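Presdale Tenants Get Their Shared Kitchen Back

Sep 29, 2021

The ground-floor kitchen at the Trulton building in Presdale is open again after 14 months, and on the first evening there was a line down the hallway with casserole dishes, rice cookers and one very large pot of fish soup.

The kitchen serves the tenants of 6 Pan Street and the two smaller houses behind it, many of them single rooms with a sink and not much else. It closed last summer when a pipe gave way under the floor and took out the cabinets, the wiring and most of a wall. For more than a year people made do with hot plates, cold suppers and a great deal of takeout.

"I have eaten so many sandwiches," said Toivo Sjöberg, a retired ferry mechanic who has lived on the third floor for most of his adult life and who made the soup. "My mother's recipe needs a real stove and a long afternoon. Tonight I had both!"

The pipe work was covered by the building's insurance, but the fittings were not, so the tenants went out and raised the money themselves. A yard sale in August brought in $500, a supper at the Lurnitano bakery on the corner did far better, and by the end of the month the total stood at $3,000. That paid for two stoves, a deep double sink, new shelves and a long counter where four people can chop onions side by side without bumping elbows.

Neighbors chipped in with the smaller things. Boxes of plates turned up on the front steps, along with a set of good knives, a bread machine and enough wooden spoons to last for years. The bakery has promised its day-old loaves every evening, free to anyone who comes down to cook.

The room itself is a pleasure to walk into. The old brown paint is gone, the window over the sink opens for the first time in memory, and the heating pipe that used to knock all night has been replaced. There is a corkboard by the door for recipes, and it is filling up fast - dumplings, lentil stew, three rival versions of apple cake.

Cooking hours run from six in the morning until ten at night. Each room has its own labeled shelf, and the stoves can be reserved for an hour at a time on the sign-up sheet. Tenants who only want to warm up leftovers or make a cup of tea can come in whenever the kitchen is open, no booking needed.

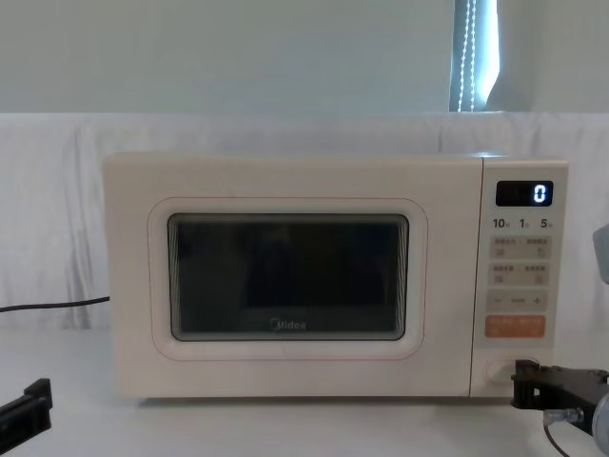 Ready for leftovers: a cream-colored Midea microwave.

Next on the wish list is a shared Friday-style supper, though the day is still being argued over, and a set of beginner classes for younger tenants who have never cooked much beyond noodles. Sjöberg has already put his name down to teach the soup. He is asking people to bring their own potatoes and to come with an appetite.

There is also talk of herbs. The strip of ground outside the kitchen window gets sun for most of the day, and several tenants would like to see parsley, dill and chives growing there by spring - close enough to reach out and cut while the pan is on the heat.

Neighbors with spare baking sheets or a sturdy stockpot can leave them at the front desk of the Trulton building during the day. Plates, for now, are well covered.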